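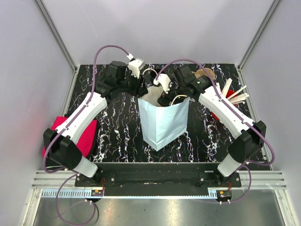

Light blue paper bag, open, on the black tabletop.

To: Packing and Supplies list
Subject: Re: Paper bags for the July orders

Dear colleagues,

Thank you for the comments received. The light blue bag with the pale lining has been adopted for all small orders at the Ilholm and Skastine counters. Bags are to be stood upright and fully opened before filling, with heavier items placed first. Please allow 2 bags for any order of more than 5 items. Creased bags may be used; torn bags should be set aside for recycling.

Requests for additional stock should reach this office by 3 p.m.

Hidayah Liew
Supplies Office, Fareo

The Skastine counter wrote:
> We have 60 of the old white bags remaining. Kindly confirm
> whether these should be used up first, and whether the blue
> bag is to be folded over at the top or left open when the
> order is handed to the customer.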